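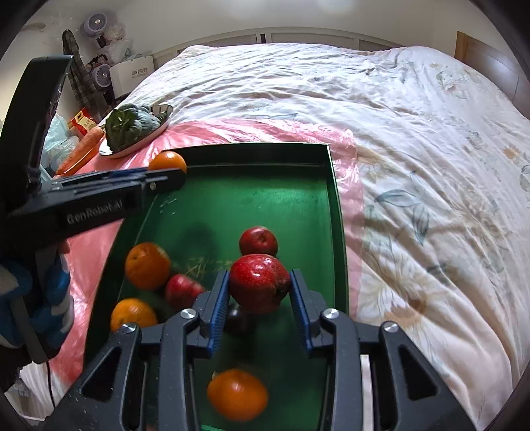 Photo: Fledum Library Service

How to Write and Submit a Reader Review

Last updated 29 April 2023

The Fledum Library Service publishes reviews written by its cardholders on the Reader Reviews page and, in shortened form, on shelf cards at the Mundska and Grinden branches. Any cardholder aged 12 or older may submit a review. The steps below apply to fiction, nonfiction, and audiobooks. Picture books are handled separately by the children's desk at each branch.

Before you begin

You will need your library card number and the title and author of the book as they appear in the catalog. The book must be one that the library owns or has on order. If you read it in another edition, you may still review it, but please state which edition you used.

Please finish the book before you write. Reviews of unfinished books are accepted only when the reviewer says clearly, in the first paragraph, where he or she stopped reading. For an audiobook, name the narrator and say whether you listened to the full or the abridged recording.

Step 1. Take notes while you read

Short notes are enough. Write down page numbers for any passage you may want to quote, the names of the main characters with their correct spelling, and the point at which your opinion of the book changed, if it did. Please do not mark library copies. Paper slips are available at both branches.

Step 2. Open with the book

Your first paragraph should tell the reader what kind of book this is, where and when it takes place, and what the main character wants or has to deal with. Two or three sentences will do. Avoid copying the text from the back cover, which belongs to the publisher and which most readers will already have seen in the catalog.

If the book is part of a series, give its place in the series and say whether it can be read alone.

Step 3. Give your opinion and support it

A review that says only that a book was wonderful or dull is of limited use to someone choosing what to borrow. Choose one or two things to write about in some depth, such as the pace, the dialogue, the setting, or the ending, and point to a part of the book that shows what you mean. Mixed opinions are welcome. A reviewer who enjoyed the first half of a romance and lost patience with the second should say so, and should say what changed.

Comments on the author's private life, on other reviewers, or on the people who might enjoy the book will be removed.
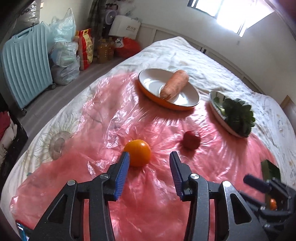

An orange or mandarin on a sheet of pinkish-red plastic.

Step 4. Handle spoilers and sensitive content

Do not reveal anything that happens in the last third of the book. If your opinion cannot be explained without doing so, place the passage at the end of the review under the heading "Spoilers." That section will be hidden on the website until the reader chooses to open it, and it will be left off the shelf card.

Content notes are optional. Where you include them, use general terms (for example, "contains violence" or "deals with the death of a parent") and keep them to one line.

Step 5. Check length and form

Reviews may not exceed 4000 characters, including spaces. The online form will not accept a longer text. Quotations from the book should be brief, placed in quotation marks, and followed by the page number. Titles of books should be written out in full the first time they are used.

Choose a rating from one to five. Half points are not available. The rating appears beside the review and cannot be changed after publication, although the text can be corrected on request.

Step 6. Submit the review

Sign in to your account, select Reader Reviews, and paste your text into the Vitale form. Vitale is the system the library uses for all public submissions, and your existing card number and PIN will work. Select the name you wish to have shown: first name only, initials, or "A Fledum reader." Full names are not published for reviewers under 18.

Paper forms may be handed in at the Mundska or Grinden information desk. Please write on one side only.

What happens next

Staff read each review within 12 working days. You will receive a message stating that the review has been accepted, returned for changes, or declined. Reviews returned for changes may be sent in again up to 2 times. Those received in December are held until the new year.

Cardholders may submit up to 4 reviews per month. To withdraw a published review, write to the information desk at either branch and give the title of the book and the name shown with the review.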